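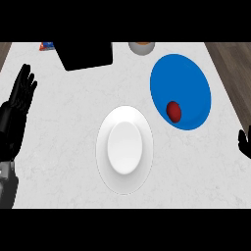

3.2 Rules for starting and ending an episode

Before the second collection round we agreed on written rules with the Holtholm group, because in the first round each operator decided alone when a task was finished. The rules apply to all two-arm tabletop tasks in the Tristarbridge simulator. An episode starts only when both hands are open and hold nothing. The arm that is not needed for the task must stay on its own side of the table, and it must not be used to push or block an object. An episode ends when the object rests on its target and the hand has released it – a contact with the rim is not enough. 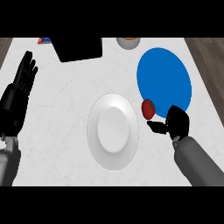 Figure 4. Red tomato at the lower left edge of the blue circular target, with the right gripper slightly open. The white plate is empty.

Positions on the rim were the most frequent reason for disagreement between the annotators. Of 282 episodes in the first round, 16 were labeled differently by the two of them. Following a proposal of Faustine Barbier, such episodes are now kept but receive the label "undecided", and they are excluded from the success rate. We do not delete them, as Shiferaw did in its earlier protocol, so other users can apply a stricter or a softer rule to the same data.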